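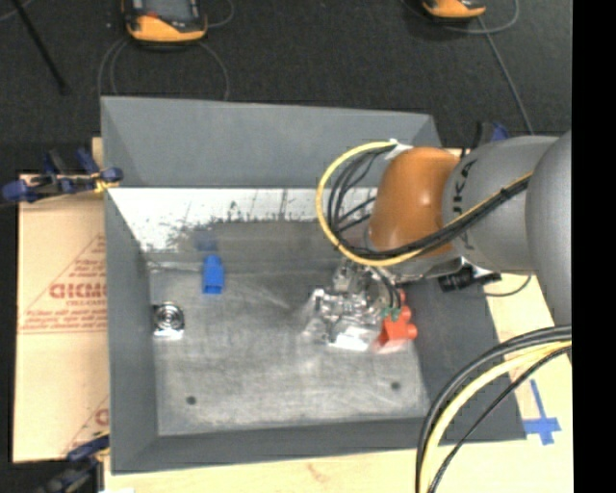 회색 통 바닥에 파란 것, 빨간 것, 그리고 작은 은색 부품.

1월 23일 일요일

드디어 부품 통을 뒤집었다! 11월부터 "이번 주말엔 꼭" 하고 미뤄 온 일인데, 오늘 아침엔 눈 뜨자마자 그냥 하고 싶었다. 커피도 안 내리고 작업실로 내려갔으니 말 다 했지. (결국 열 시쯤 올라와서 두 잔을 연달아 마셨다.)

그동안 큰 회색 통은 뭐든 던져 넣는 자리였다. Krajewska 상자에서 나온 짝 안 맞는 나사, Plosik 선반을 조립하고 남은 받침, 어디서 왔는지 모를 플라스틱 조각까지 전부 그 안으로 들어갔다. 다 꺼내서 신문지 위에 펼쳐 놓으니 발 디딜 데가 없었다. 저울에 올려 본 것만 적어 두면 나사와 볼트가 700그램, 와셔와 너트가 350그램. 경첩은 무게를 재다가 귀찮아져서 그만뒀다. 그래도 재는 동안 얼마나 신났는지 모른다. 숫자가 나올 때마다 종이에 크게 적고 혼자 박수를 쳤다.

점심은 어제 먹다 남은 김밥을 프라이팬에 지져서 서서 먹었다. 계란물을 입힌 건 정말 잘한 선택이었다. 손에서 기계기름 냄새가 나는데도 맛있었다!

오후에는 통에 다시 넣어 둘 것을 골랐다. 작은 나사는 Herkdale 서랍으로 보내고, 통에는 덩치가 좀 있거나 모양이 별난 것만 두기로 했다. 맨 먼저 들어간 게 파란 블록처럼 생긴 부품이다. 위쪽은 좁고 둥근데 몸통은 넓고, 아래 끝에 네모난 구멍이 있다. 이 파란색이 어찌나 선명한지 통의 비스듬한 회색 면에까지 파란 기운이 희미하게 어리는 것 같다. 한참 들여다봤다. 이런 걸 보고 좋아하는 나이가 따로 있는 건 아니겠지.

그다음은 작은 금속 부품. 은색과 검은색 동그라미가 겹겹이 들어 있어서 자꾸 눈이 간다. 한쪽 끝은 네모스름하고 평평하게 반짝인다. 주황빛 도는 빨간 플라스틱 부품도 넣었다. 둥근 손잡이 같은 게 툭툭 튀어나온 모양이 꼭 무슨 바다 생물 같다. 셋 다 정확한 이름을 모른다. 라벨을 써야 하는데 일단 "파랑", "동글이", "빨강"이라고 적어 두었다. 나중에 제대로 알게 되면 고쳐 쓸 생각이지만, 동글이는 계속 동글이여도 괜찮을 것 같다.

저녁 무렵 Nahom Gebremichael한테 전화해서 한참 자랑했다. 파란 부품 얘기를 하니까 Cosdale 카탈로그 262쪽에서 비슷한 걸 본 것 같다고 했다. 전화를 끊자마자 책장에서 카탈로그를 찾아 펼쳤는데 262쪽은 온통 문고리였다! 앞뒤로 몇 장을 더 넘겨 봐도 문고리, 문고리, 또 문고리. 다시 전화했더니 그럼 작년 판인가 보다 하고 웃는다. 작년 판은 Nahom이 갖고 있다니까 다음에 올 때 들고 오라고 했다.

통도 닦을 만큼 닦았다. 바닥의 뿌연 얼룩과 잔기스는 끝내 그대로고, 저쪽 벽 아래 하얀 띠도 긁히고 벗겨진 채다. 처음에는 칠을 새로 할까 싶었는데 보고 있으니 나름대로 멋있다. 쓰던 물건 같은 얼굴이 있다고 할까. 칠할 돈으로는 작은 칸막이 상자를 사야겠다.

서랍 라벨은 약 57장 썼다. 뒤로 갈수록 글씨가 엉망이라 "육각"이 "욱각"처럼 보이는 게 몇 장 있다. 내일 퇴근하고 그것만 다시 쓰자. 아, 그리고 경첩! 신문지에 싼 채로 계단 밑에 두었으니 밟기 전에 치울 것.

허리는 뻐근한데 기분이 너무 좋아서 자기 전에 한 번 더 내려가 보고 왔다. 이제 양말 갈아 신고 자야지.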